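Odik opens new precast yard at Druvcombe

Druvcombe, 26 Dec 2025. Odik, the maker of precast retaining walls and stairs, has opened its second casting yard, on the former Hollenstein block works at the edge of Druvcombe. The first wall units left the gate this month, and the yard will be running at full output by July.

We have wanted a yard on this side of the river for a long time, and it is a real pleasure to see the gates open! Until now every wall unit we sold to builders in the east of the county came over the hills from our Drandari yard, a trip of almost 3 hours with a full load. Contractors in Druvcombe can now have units on site the same morning they call for them, and a truck that gets held up at one job can still make the next. 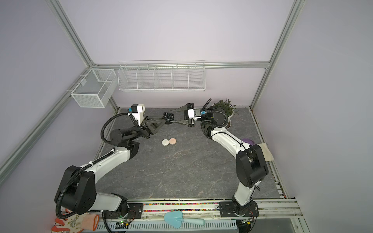

The new yard will cast the full Odik wall range, from low garden edging up to the heavy L-shaped units used behind loading docks and along road cuts. The tallest standard unit is 6 feet. Taller walls are made to order, and our design office is happy to look at sketches at any stage, even a pencil drawing on the back of a delivery note (we get plenty of those, and some very good walls have come out of them).

Straight stair flights and landings will also be cast at Druvcombe. Curved and winder stairs will stay at Drandari for now, where the molds and the people who know them best are. Orders that mix the two can still go on one purchase order, and we will match the concrete color between yards before anything is poured. Customers who need a close match to existing work should send us a sample piece or ask us to come out and look.

Buyers have a choice of three faces on the wall units: plain off the mold, light broom, and a split stone pattern that has been our best seller with schools and parks. All three come with the same lifting points and the same joint detail, so crews who have set our walls before will find nothing new to learn. Corner units and stepped end units are made in each face as well.
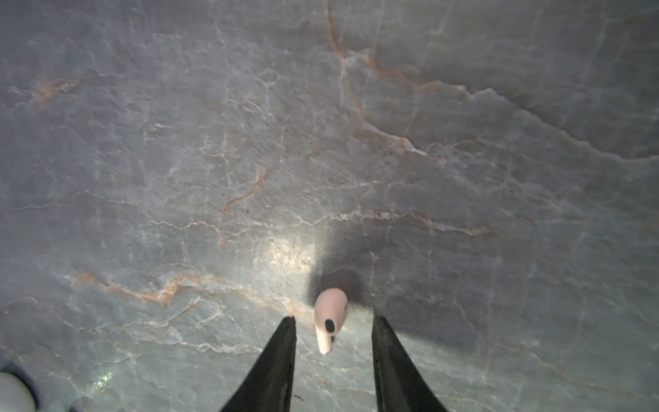

Plenty of the old block works is still in use. The two long sheds have been re-roofed and now hold the casting beds, and the rail spur has been cleared and paved over for truck loading. Rain off the shed roofs goes into tanks and is used to wash down molds. The old Hollenstein sign over the main door was cleaned up and left where it was, since half the town gives directions by it.

Fifteen people work at the yard today. Several of them made block on the same site years ago, and they have been a huge help in getting the place going, right down to knowing which drains back up in a hard storm. More mold shop and yard jobs will be posted in the spring, and no precast experience is needed for most of them. Training is on the job and paid from the first shift.

Pickup is available from the Druvcombe yard for customers with their own flatbed. Please call ahead so that units can be pulled and banded before the truck gets in, and bring your own straps. Hard hats and boots are required past the scale house. Drivers should use the north gate, as the south gate opens onto a school road and is closed to trucks.

Existing orders will ship from the yard named on the order confirmation unless the customer asks for a change. Prices are the same at both yards, and delivery is now charged from whichever yard is closer to the job.

About Odik

Odik designs and casts concrete retaining walls, stairs and landings for builders, road crews and public works departments. It has yards at Drandari and Druvcombe.

Press and trade questions: Odik front office, Druvcombe yard.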